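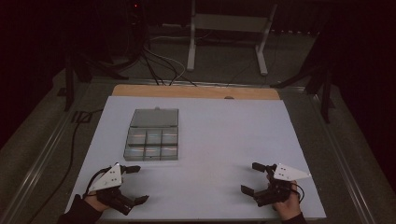 Speaker notes, equipment planning session
Ayten Tuncer

Start with the number: 3941 dollars. That is what we have left for the Skekard bench through April. Say it, then leave it up while people sit down.

Slide 2. What we are buying for. Small parts sorting, one table, one operator. The task set uses clear compartment boxes with hinged lids. Clear plastic is cheap to buy and hard for cameras, so budget for extra hours of checking.

Slide 3. Hand-held grippers. We need 2 per station, one for each hand. Quotes came in from Jison and Vonico. Jison is lower on price. Vonico includes spare fingers. Ask who has worn out a set of fingers and how long it took. Wait for hands.

Slide 4. The things people leave off the list. Cables, cable covers for the floor, tripods, marker plates, a plain board for the tabletop. I put 300 down for these. Dong thinks it should be more. Let him make his case if he's in the room.

Slide 5. Lead time. Allow 6 weeks from order to first use. Don't promise the second station before then.

(Skip slide 6 if we are past 3:30.)

Questions. Someone will ask about leasing. We got one lease quote and it covered the grippers but no repairs. Send the sheet around afterward.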